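Do We Need to Wrap Everything?

Aug 4, 2022

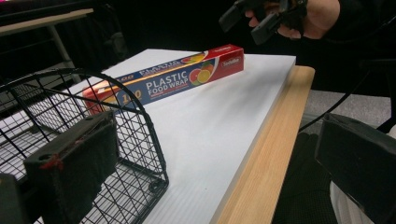
Albertina wrote in after my last post to say that I was being stingy, that a cut onion left bare in the fridge ruins the butter, and that no beeswax cloth she ever bought would stick to a bowl past the first month. Fair enough on the butter. I still don't buy the rest of it.

My quarrel is with the idea that every leftover is an emergency. I read a column in March claiming the average kitchen "saves" a small fortune by wrapping food properly. Saves compared to what? The writer didn't say. She did say which wrap cutter she liked, with a link.

So I tried going without for 42 days. Plates on top of bowls, jars for the soup, half a lemon face down on a saucer. The lemon dried out a little and I squeezed it anyway. Cheese was the one real failure. I lost the end of a cheddar and had to trim a second piece, and after that I kept it in the paper from the deli counter inside a lidded tub, where it did fine.

The beeswax cloths I'm less kind about than Albertina is. I paid for a set of 6 from Tosby and they smelled like a candle shop. They say you can wash them in cool water and use them for a year. Mine had picked up curry by the second week and I wasn't going to put that around bread.

Then there are the silicone lids. Mendes sells a stretchy kind that fits round bowls and pretty much nothing else. I own two round bowls. The square dish, the one I use all the time, pops them off overnight. Tumaini Mwakyusa left a comment a while back swearing by the Treltach ones, and maybe they're better, but I'm not spending more money to find out whether I can stop spending money.

I haven't thrown out the plastic. I use it for pie dough and for the cheese if the tub is in the dishwasher. A roll lasts me ages now. My sister goes through it like tissues and her fridge looks the same as mine, with the same old half jar of olives at the back.

Next up is freezer bags, and whether washing them is worth the mess on the dish rack. I have doubts about that one too.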